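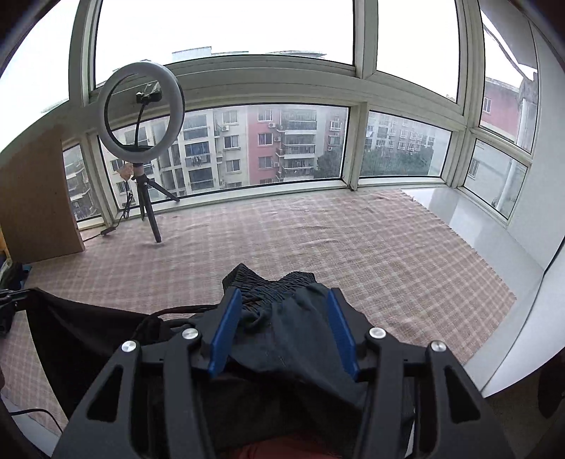 Bit-na Ok reckons a ring light belongs on the floor or nowhere, and I've come round to her way of thinking, at least for small rooms.

Ring light

Home | Lighting | Fabrics | Index

A ring light is a lamp bent into a circle, usually on a tripod, with a clip in the middle for a phone. The light comes from all round the lens, so faces and small objects lose their hard shadows (lovely for knitting, less so for spectacles, where you get two little hoops staring back at you!).

Stands come short or tall. I use the short sort for anything laid out on a blanket: socks, folded jumpers, baby clothes. My tall one, a Lalix, goes up to 255 cm and wobbles at anything over half that, so it mostly lives in the cupboard.

Most have an inline switch on the cable, with 3 settings from warm to cold. Near a big window on a grey day I'd go for the coldest, or everything turns a bit custardy.

Backgrounds

A checked blanket hides fluff and gives the eye a sense of size. Dark clothes show up well on pale checks, though black ribbing needs the lamp brought in close, 31 cm or so in my case. Iron the blanket first if you can be bothered. I do it every other time.

See also: Tripod; Phone clip; Folding knitwear

Last updated: September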